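Section 7: Fault 54 and false grip reports

Applies to: Wuvari arms fitted with the Villalba two-finger end effector, running Wilira control software, on the cloth-handling tables at the Serna site. If your arm is used for rigid parts, the advice on stopping and isolating still applies but most of the tuning advice does not.

7.1 What the fault is supposed to mean

Wilira raises fault 54 when the gripper has closed and then loses its load before the arm reaches the release point. The help screen calls this "load lost in transit." Read that with some care. The software has no idea whether there is cloth between the fingers. It knows the motor current and the finger position, and it makes a guess from the two.

With a block or a bottle the guess is good. With a folded towel it is fair. With a single layer at the corner of a thin cloth it is poor, and it fails in both directions. You will get fault 54 with the cloth still firmly held, and you will get a green "grip confirmed" with nothing held at all.

The second case is the one this section is mainly concerned with. An arm that stops for no good reason costs you a few minutes. An arm that believes it is carrying something will run the whole fold, including the fast swing at the end, and the person beside the table sees a motion they did not expect from an arm that looks idle.

7.2 What went wrong in September

During the evening run the arm closed on a cloth corner, reported grip confirmed, and lifted without it. The operator saw the corner still lying on the table, took the arm to be between cycles, and reached in to straighten the cloth. The arm was in the middle of its program. It completed the swing and struck the operator on the forearm. The injury was a bruise.

The supplier's first reply was that the pick had been logged as successful. It had. That was the fault.

We then ran almost 500 picks with the grip check at its factory setting and a person watching every one from outside the marked zone. False confirmations turned up on thin cloth, on cloth that had been picked many times already, and most of all when the fingers came down on a corner that lay flat. They came in bunches, so a clean half hour proves very little. Please do not sign off a table on the strength of one.

7.3 Before you touch anything

CAUTION: A stationary arm is not a stopped arm. Wilira inserts waits between moves, and some of them are long enough for a person to walk up, lean over and reach in. The status text on the screen can lag behind the arm. Do not use it to decide whether the table is safe.

CAUTION: The pause button in Wilira is a software pause. It holds position under power. It is meant for looking, and you should keep your hands out of the zone while it is in use.

1. Press the emergency stop on the pendant. If two arms share the table, stop both. They have separate stops and one does not trip the other.

2. Wait for the joint brakes to click in. The arm may sag slightly as they do.

3. Switch off at the controller and fit your lock tag. Do not isolate by pulling plugs from a power strip. The strips feed more than the arms, and a plug pulled from the wrong one gives you a dark screen and a live arm.

4. Try to start the arm from the pendant. It should refuse. If it responds in any way, leave the zone and call the shift lead.

5. Only now reach for the cloth.

If the fingers are closed on cloth when the power goes off, they stay closed. Do not pull the cloth free. Turn the release screw on the side of the end effector until the fingers part, then lift the cloth out. Pulling bends the finger pads outward, and a bent pad will give you fault 54 for the rest of the week.

7.4 Checking the gripper

Do these checks in order. It is tempting to go straight to the settings, and the Wilira fault screen encourages it with a large button marked "Adjust now." Leave that button alone until you have finished this part. Most of the tables we have looked at had a mechanical problem that someone had already tuned around, sometimes more than once.

1. With the arm locked off, look at both finger pads under a good light. Replace them as a pair if either one is shiny, torn or lifting at the edge.

2. Pick lint out of the gap behind each pad. A small wad of lint holds the fingers apart by about the thickness of a cloth, and the software reads that gap as a successful grip.

3. Check that the fingers meet along their full length. Close them by hand on a strip of paper and tug it at the tip, the middle and the base. The drag should feel the same at all three.

4. Wiggle the end effector at the wrist. There should be no play. Tighten the mounting bolts to the value on the Villalba sheet that came with your unit, and be wary of the one printed in the older quick-start card, which was written for a different bracket.

5. Follow the gripper cable back from the wrist with your fingers and feel for flat spots. Route it so that the arm can reach every corner of the table without drawing it tight.

6. Look at the floor. Any cable the arm can touch at full reach has to be moved. Any cable a person could catch a foot in while backing away from the table has to be moved too, and this is the one that gets skipped.

Note: The Villalba sheet says the pads last "the life of the product in normal use." Cloth work does not seem to be what they had in mind. Replace pads every 200 hours and write the hours on the controller door.

7.5 Setting the grip check

The factory threshold suits thick material. Lowering it makes fault 54 go away, and that is the whole of what it does. The cloth is dropped just as often and the arm no longer mentions it. If somebody tells you they cured the fault by lowering the threshold, go and look at the table.

1. Clear the zone, remove your lock tag and power up.

2. Set the arm speed limit to 50 millimeters per second. Leave it there until the end of 7.6.

3. In Wilira, open Tool, then Grip Check, and press Restore Factory Values. This removes whatever the last person did.

4. Run Empty Close with nothing between the fingers. Write down the position reading. Repeat until you trust it. If the reading wanders, go back to 7.4.

5. Run Material Close on a single layer of the thinnest cloth you handle.

6. Compare the two readings. If they overlap, the gripper cannot tell your cloth from air, and no threshold will help. Turn on Lift Check (next step) and do not run the table without a person watching from outside the zone.

7. Turn on Lift Check. The arm raises the cloth a short way, waits, and reads the load again before it goes on. It adds time to each cycle. You may be asked to turn it off for that reason. Keep it on.

Note: The Auto Tune option does steps 4 to 6 for you and reports a confidence score. We have seen it give a high score with the pads missing. Until that is explained to us, do it by hand.

7.6 Trial picks

Use a cloth of the kind you normally run. Do not smooth it out first. A neatly laid cloth is the easiest pick there is, and the tables do not see many of those on a Monday morning. Drop it and let it lie however it lands, with folds standing up and at least one corner you would not choose yourself.

1. Stand outside the marked zone with the pendant in your hand and your thumb near the stop.

2. Start a single pick. Watch the fingers and ignore the screen.

3. Say out loud "held" or "not held" as the arm lifts, before you look at the status. This sounds silly. Do it anyway. Once you have read "grip confirmed" you tend to see a grip.

4. Look at the status. Note any case where you and the software disagree, in either direction.

5. Drop the cloth again and repeat. Include picks where the fingers meet the cloth at its narrowest part, where there is least material to feel.

A single "grip confirmed" on a pick you called as not held fails the trial. Lock off, return to 7.4 and start over. Do not average it out against the good picks.

7.7 Return to service

Raise the speed limit in two stages, with a set of trial picks after each. Write the threshold, the two readings from 7.5 and your initials on the card inside the controller door. If fault 54 comes back within the shift, treat it as real until you have looked at the cloth with your own eyes from outside the zone. Do not clear it from the office screen – the remote Clear button restarts the cycle from the swing, and it does so without a warning tone.

We have asked for that button to be removed. 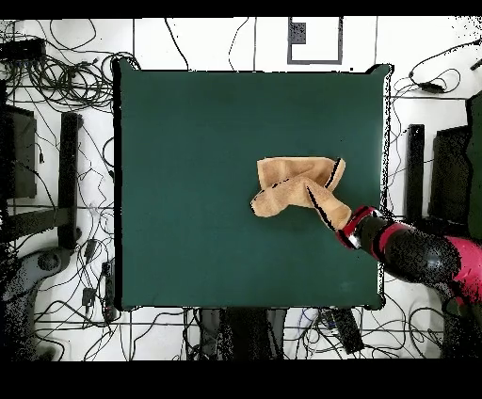 The reply was that it would be considered for a later release. In the meantime, put tape over the office mouse or sign the office computer out of Wilira at the start of the shift. Signing out is the better of the two, but check it again after lunch. The session has been known to log itself back in.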